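Skellell (software)

Skellell is an open-source software package for planning and controlling the motion of two-finger robot grippers. It was started by Jianhua Jin and is now maintained by a small group of developers together with the company Lirkau. The package is used mostly for tabletop tasks, such as picking up cups and bowls and placing them in a rack or on a shelf.

History

The first version was written by Jin as a set of scripts for replaying recorded hand motions on a robot arm. These scripts had no planner. They read a list of gripper positions and sent them to the arm one after another, and a person had to stop the arm if an object was not in its expected place. In January of the following year Enikő Kovács joined the project and rewrote the scripts as one program with a separate perception part. The name Skellell was chosen at this time. Its origin is not explained in the documentation.

Design

The software is divided into a perception module, a grasp planner called Ejigu, and a controller called Elwood. The modules exchange messages and can run on different computers.

The perception module receives pictures from a camera fixed near the fingers. It estimates the outline of the nearest object and the plane of the table. At short distance the upper part of an object is often outside the view, so the module does not need to see the rim of a cup. It can work from the side walls and the line where the base meets the table.
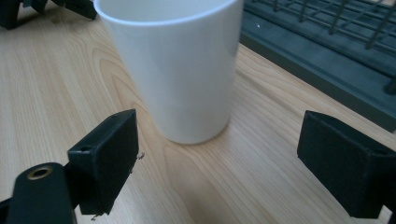

Ejigu proposes grasps from this outline. Each proposal has a position, an approach direction and a finger opening, and receives a score. Proposals in which a finger would touch the table or a neighboring object are removed before scoring. By default the planner tests 1000 proposals for each picture, and this number can be changed in the settings file.

Elwood moves the gripper toward the grasp with the best score. It corrects the path every time a new estimate arrives. If 2 estimates in a row differ by more than the allowed distance, the controller holds its position and asks for a new plan.

Training data

The scoring model supplied with the package was trained on nearly 2000 demonstrations made with a hand-held gripper. Users can add their own recordings, but the finger shape must be described in a separate file. A wrong description of the fingers is the most common cause of poor grasps reported by users.

Limitations

Shadows around the base of a light object can be taken as part of the object, which makes the outline too wide. Reflections on a polished table cause a similar error. Transparent objects are not supported. The documentation also advises against using the package near thin wire structures, where the collision check may miss single wires.

See also

Grasp planning
Visual servoing
Learning from demonstration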